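Ticket: Folding set, shirts: episodes rejected at export
Project: Plurnier
Station: Bassey
Opened: 2026-03-30
Priority: Medium (was Low, then someone looked at the export)
Status: Open, workaround in place

Summary
The export script is throwing out long-sleeve shirt episodes from the Bassey station and giving the reason as "no end state." The episodes have an end state. The end state is a folded shirt, and you can see it in every one I've opened. Towels and T-shirts from the same station go through fine.

Numbers
The Plurnier folding set has 1,674 episodes so far, all fabric types together. Of those, 300 are long-sleeve shirts. The script keeps 11 of the 300. I would like to say the 11 are the best ones, but I watched them and two are frankly terrible.

What I tried
Reran the export with the same settings. Same result, which at least means it's consistent.
Reran it with verbose logging. The log now says "no end state" and then says it again with a timestamp.
Restarted the recording machine. This fixed nothing and lost me the window where I had the notes for this ticket.
Copied eight rejected episodes over to the Luscombe station and exported from there. All 8 rejected. So it isn't the Bassey install.
Compared joint logs between kept and rejected episodes. No gaps, no dropped samples, both arms reporting the whole way through.
Swapped the order of the shirt and towel batches, on the theory that the script gets tired. It doesn't.

What I think is happening
The script decides an episode is over when both grippers have opened and moved back to the rest pose, and have stayed there for the set hold time. With towels, the operators let go and back off, and everyone is happy. With shirts, they finish the last fold and then stay down by the fabric, one gripper on each side, because a shirt that has been let go of too early likes to express itself. Then they hit the pedal and the recording stops. The arms never go home, so as far as the script is concerned the job was never finished.

The check flannel is a fair specimen of how these go: folded long and narrow, small label showing, a bit rumpled at the low end but well inside what the guide calls acceptable. Grippers still down beside it.

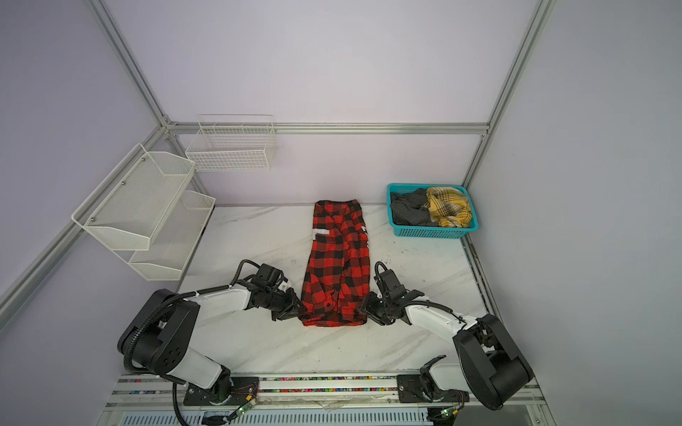 Akari: I wouldn't touch the script yet. The rest pose rule is there for a reason. In February we trained on a batch without it and got a policy that folded a towel very nicely and then hovered over it until the time limit ran out. It had never seen anyone leave. If you just let these through, you're going to teach it the same thing with sleeves. Can you trim or relabel instead? And please check whether the operators were told to hold, because that isn't in the version of the guide I have.

Reply to the above
Fair, and I had forgotten the hovering towel policy, possibly on purpose.

I checked the guide. There are two versions. The one on the shared drive says to release, return to rest and then press the pedal. The printed one taped up at Bassey says "hold until stable, press pedal," and does not mention going anywhere. The printed one is older. It is also laminated, so everybody believes it.

That explains the 11 as well. They were all recorded by an operator on a first shift who had read the shared drive version and hadn't yet been corrected by the sign.

Options, as I see them

1. Loosen the script so that "grippers still, fabric still" counts as an end. Quick. Gets us the hovering problem again, for the reasons given above.

2. Record a short release and retreat separately, and stitch it to the end of each rejected episode. I tried this on one. The arms jump sideways at the join, and the shirt turns into a slightly different version of itself. Please don't ask me to do this almost 300 times.

3. Keep the rejected episodes but label them as partial, fold only, with no ending. Train the fold from all of them and the ending from the complete ones. The loader already accepts a partial flag. Somebody wrote that feature and then told no one, and I'd like to thank them and also have a word.

4. Throw them all out and record again. Included for completeness.

I'm going with 3 unless there's an objection.

Workaround (in place now)
Rejected shirt episodes are being moved to the partial folder and not deleted. The auto-cleanup job for rejected files is switched off for this project. If you turn it back on before this ticket closes, you will be folding the replacements yourself.

The laminated sign is down. New sign is up, with the shared drive wording. It is on plain paper, so we'll see how much authority it has.

Operators: from the next session on, release both grippers, go back to the rest pose, wait for the beep, then pedal. If a sleeve springs open after you let go, leave it and mark the episode "reopened." Don't go back in and fix it after the beep. We do want examples of fixing a sleeve, but they need to happen before the release, inside the same episode.

Still to do
Write the partial flag into all the rejected shirt episodes and rerun the export.
Check whether trousers have the same trouble. They were recorded at Bassey under the same sign, so I'm not hopeful.
Change the rejection message from "no end state" to something that mentions the rest pose. I lost most of a morning looking for a missing shirt.
Ask Luscombe what their sign says.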